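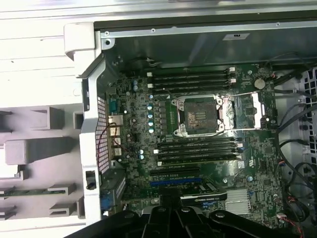
Week 6: Who does what once the arm moves in

Okay, so last time we got as far as the Kurnton site and I promised you the messy part. Kurnton takes in retired office computers, strips them, tests what can be tested and sells the parts on. When I first visited they had 34 people on benches with screwdrivers. One tower per person, start to finish, and everybody had their own order of doing things (and strong feelings about it!).

The pilot started in February with 2 arms. Please keep that number in your heads when you read the Numberg report, which talks as if the whole hall had changed overnight.

What the arms got: repeat moves on boards that come in by the pallet. Memory out, cards out, same model all day long. What stayed with people: cables, bent latches, anything with a lever you have to feel your way around, and deciding whether a board is worth saving at all. I was surprised by the cables, I'd have guessed they were easy. Nope. They never lie the same way in any two machines.

Now the part for your essays. Nazareno Colombo had been on the benches for years, and he became what Kurnton calls a cell lead. He watches a screen, clears stops and writes up the odd cases. He told me he likes his back better and his day less. He used to chat with the next bench, and now he's behind a guard rail. The pay went up a little, the breaks got tied to the batch changes, and I think that second thing mattered more to people than the first.

There's a skills question too. New hires no longer learn a whole teardown, they learn the exceptions. But how do you spot an odd board if you've never handled the ordinary ones? Hodoroagă's chapter is good on this, read it before you read Cotik, who is more cheerful than I am.

One number to argue over in section: the log for the first month shows 902 stops that needed a person, out of 3000 machines. Is that a robot with helpers or a crew with a tool? Bring a page on it, and say whose job description you'd rewrite first.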